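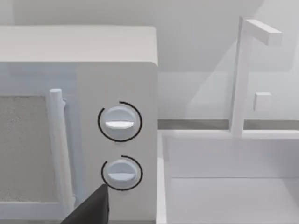
We got to the Dindarwood pottery open day a good while before the gates opened, which gave us time for a flask of tea in the car and a long chat about whether 55 miles is too far to go for a mug — it isn't! The kilns were the best bit for me. They take 200 pieces at a firing and cool for 2 days, and you could feel how proud everybody was of them. I had a go at the wheel and made something that might pass for an ashtray. 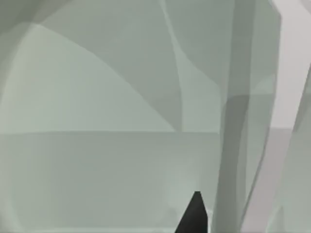
Aroha Ormsby wrote in afterwards to say that the glazing talk in the back shed was well worth the queue, and that the seconds shelf had lovely jugs at £8 each. I missed both, so I shall be going again in December.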